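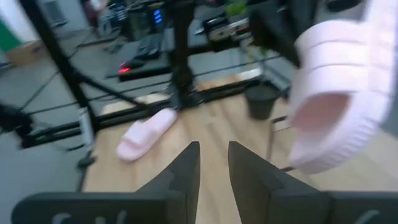
The Skodis slide in pale pink – chunky sole, wide rounded strap.

Skodis house slides, reviewed by Yeshi Assefa
2022-04-24

I've had my pink Skodis slides since October and I've worn them nearly every day, so I reckon I've earned an opinion. Short version: I love them, and I've already bought another pair.

I got mine from Festia for $30. I'd been after something for getting around the house and out to the bins, and I'd tried the Gemar ones first, which were fine until the strap started rubbing the top of my foot. The Skodis strap is wide and rounded and it hasn't given me a blister yet, even on a really sticky summer day with no socks (I also wear them with socks, don't judge me).

The sole is the best bit. It's properly chunky, and standing at the kitchen bench for a whole afternoon of cooking is so much easier on my heels! They're soft when you step in, but you don't sink right through to the floor like you do with cheap ones. Mine have flattened a little under the ball of the left foot and that's the only wear I can find.

Colour-wise, it's a pale, dusty sort of pink. I was worried it'd be lolly pink when it turned up, but it's much gentler than that and looks lovely against light timber.
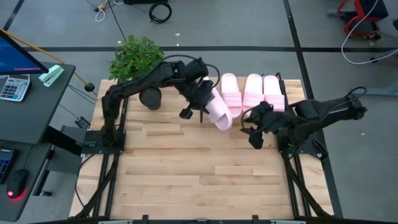 Pink slides on the butcher block, with some greenery in the back corner.

Sizing is a bit odd. I'm between sizes and went up, and there's a good thumb's width behind my heel. My cousin Wondimu Ayele is a wide-footed bloke and went up too, and his fit him perfectly. If your feet are narrow I'd stick with your usual size, or you'll be clenching your toes on the stairs.

Cleaning is easy. I scrub them in the laundry sink with dish soap and an old toothbrush, then leave them out of the sun to dry. Dirt does get into the grooves, and on a light colour you notice it, so if you've got a muddy yard maybe look at a darker pair. They're quiet on floorboards too – my old ones slapped with every step and drove the whole house mad.

Grip is good on dry tiles. On wet ones I go slowly, and I wouldn't wear them to hose down the patio again.

Delivery to Wubshet took longer than the website promised, but they arrived in good nick and Festia answered my email the same day. I'm giving them four and a half stars, with the half off for the sizing chart.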